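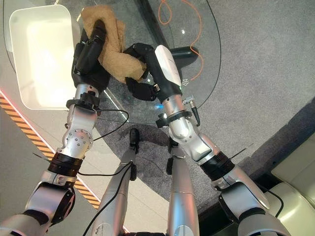

Binholm season 2 – weekly drops or all at once? (spoilers up to episode 4)

4 min read

We use cookies to remember your settings and keep you logged in. Accept / Manage

porchlight_dee
OK so I finished episode 4 last night and I need to talk to somebody, because my husband fell asleep before the ferry part and refuses to be told what happened. Season 1 of Binholm was my favorite thing on TV in ages. I watched the whole thing in a weekend with a cold and a bag of clementines. Now they've switched to one a week and I'm sorry, it's killing it for me. Every episode spends its first ten minutes reminding me who everybody is! I know who the harbor master is! Anyone else, or am I just impatient?

gravelmouth
You're impatient. Weekly is the best thing they could have done with it. My whole shift at work argues about the lighthouse tapes over lunch and that never happened with season 1, where half of us had finished and the other half were on episode 2 with their fingers in their ears.

tunafish_casserole
With Dee on this one. Binholm is a slow show. Slow shows need to be watched two or three at a time so the mood can build up. One episode of people staring at fog and then a week off? I forget what the fog was about.

gravelmouth
> I forget what the fog was about

The fog is about the sister. It's been about the sister since the pilot.

tunafish_casserole
See, I thought it was about the cannery.

old_vhs_guy
I rewatched season 1 before this one started and I think the trouble is the writing and has very little to do with the schedule. Episode 3 is 40 minutes long and 20 of those are the Prukport council meeting. I timed it – yes, I'm that person. Compare that with the storm episode last season, where there was hardly any talking and I could barely sit still. They've got more money now and they're spending it on extras in nice coats.

porchlight_dee
Haha the coats! I did notice the coats. But I liked the council meeting, it was the first time Prukport felt like a real place with real people who hate each other over parking. My complaint is only that I had to wait seven days to find out how the vote went, and then they didn't even show it, the radio mentioned it in the background of the diner.

mossy_kettle
Jumping in from the Toma side of the forum. We went through the same fight when Toma went weekly and half the board swore they'd quit. They all stayed. By the finale the episode threads were the longest we'd ever had, the last one hit 166 pages. I say give it until episode 6.

old_vhs_guy
Toma had cliffhangers though. Toma had that elevator. Binholm episode 2 ended on a man putting a casserole dish in a sink.

tunafish_casserole
That was a great ending and I won't hear a word against it. (No bias.)

mossy_kettle
It's HER dish. The one from the funeral, blue rim, chip on the handle. Go back and look at the kitchen in the season 1 finale.

old_vhs_guy
...OK I just went and looked. Fine. That's pretty good. I still say 20 minutes of council meeting is too much.

quietquarter
Is anyone else having trouble with the sound? I watch through the Tadex app and the dialogue is so low I've got subtitles on for everything, then the foghorn goes off and the dog leaves the room. My brother says it's fine on his TV.

gravelmouth
Tadex app here too. Go into audio and switch it off surround, to plain stereo. Fixed it for me, although the foghorn is still loud. I think the foghorn is just loud.

quietquarter
Switched it, much better, thank you! Turns out they've been saying "the keeper" all this time and I'd been hearing "the Kia." I had a whole theory about a car.

porchlight_dee
Please post the car theory.

quietquarter
It was mostly that somebody had hidden the tapes in it.

mossy_kettle
I mean, they could be in a car. We haven't seen inside the garage behind the cannery yet and the camera keeps going past it.

tunafish_casserole
THANK you. The cannery. I've been saying.

gravelmouth
You've been saying it about the fog, it's a different thing. Anyway, Dee, if the waiting is that bad you could let them pile up and start again when the finale's out in February. My mom does that with everything and she's a much calmer person than I am.

porchlight_dee
I thought about it and I'd last maybe two days. Somebody at the checkout would spoil it for me. No, I'll keep grumbling and watching. Back here after episode 5, and if it opens with another recap of the harbor master's divorce I'm going to be unbearable.

old_vhs_guy
I'll bring the stopwatch.

Contact the moderators | Forum rules | Back to top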